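Home » Papercraft & Desk » Backdrop Papers » Plarkholm Floral in Lavender

Plarkholm Floral Wall Covering, Lavender

We've had a soft spot for this one ever since it landed in the Skindadell range, and judging by the emails so have plenty of you! It's a pale lavender ground scattered with red blossoms and dark grey flower silhouettes, and it's a lovely way to cheer up the walls around a hobby bench, a sorting nook or the back of a cupboard (my own sewing cupboard has had it since June, and I still open the door just to look).

Ours is up on three walls around a mottled, pale green work surface, and I do think the two colours are very happy together. Printed sheets laid out for sorting look nice and clear against the green, too.
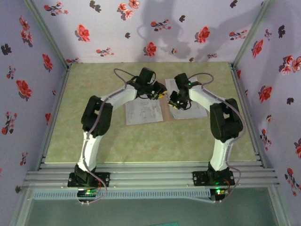
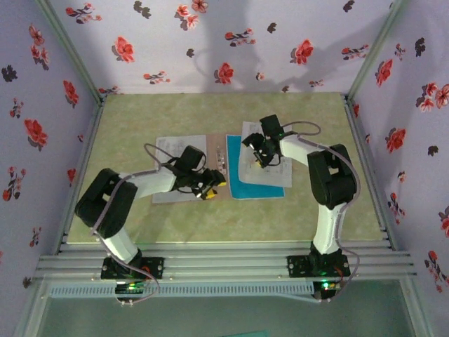
Plarkholm Floral in Lavender on all three walls, with the pale green work surface and printed paper.

Sold by the roll, 80 cm wide and 7 m long. Trim with a sharp blade, start at a back corner and work outwards, and take your time smoothing, as the flowers are forgiving of a wobbly join but creases aren't. Matching samples are available in the Shakya colours if you'd like to compare at home first.

Item no. 2646
Questions about quantities? Write to Zarmeena Ghauri at the shop and she'll happily work it out with you.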